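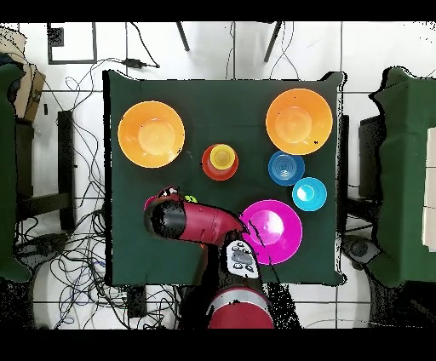

Plastic dishes are for grown-ups too. There, said it. I have been wanting to write this since April, when my sister-in-law opened my cabinet looking for a plate, saw the pink and the orange and the blue, and asked where the real ones were.

Those are the real ones.

I'm 38. I own a full set of white stoneware, a wedding gift, service for 6, and it lives in a box on top of the closet. Heavy as bricks. Every piece that comes out of that box goes back with a chip or doesn't go back. Meanwhile the bright stuff gets used for breakfast, lunch, dinner, popcorn, soaking beans, catching the drip under the sink. Tile floor in my kitchen, by the way. Anybody with a tile floor knows the sound I mean.

People have a whole speech ready about why plastic is tacky. Food looks better on white, they say. Does it? Rice looks great in a blue bowl. Sliced cucumber on a magenta plate is the most cheerful thing I'll see all day, and I've seen what my office looks like. The white plate thing comes from restaurants, and restaurants have someone else to wash up.

Then there's the matching. My mother's rule was everything on the table had to match or you put the cloth back in the drawer and ate in the kitchen. So a green cloth wanted cream plates, and cream plates wanted the glasses with the gold line, and by then the soup was cold. I put orange on green now. Red cup, yellow cup, whatever comes out first. It looks like a birthday and it takes 5 minutes.

I'll give the other side its due. Plastic scratches. Tomato sauce stains it, and no amount of baking soda gets that out, don't write to me about baking soda. I don't microwave mine and I don't pour boiling soup in either, so there's a limit to what it can do for you in winter. And yes there is too much plastic in the world. But a bowl you keep for fifteen years is a differnt thing from a fork you keep for one lunch, and I get tired of hearing them talked about in the same breath. Throwing out good bowls to buy bamboo ones - how does that help anyone?

My neighbor Rosângela Leite feeds half our building on holidays. Big bowls at the ends of the table, small ones wherever they fit, cups stacked inside each other so you pull one off as you go by. Kids carry their own. Kids carry everyone's. Nothing gets hissed at them about being careful. I've been to dinners with better plates and had a much worse time, sitting there with my elbows in.

That's most of my argument I guess. If you're scared of the dishes you don't hand them to people. You do it all yourself, carry it all yourself, wash it by hand at midnight while the guests say are you sure we can't help.

The stoneware is going to my sister-in-law, she can have the box to. I need the closet space, and I saw a big yellow bowl at the market that would be perfect for salad.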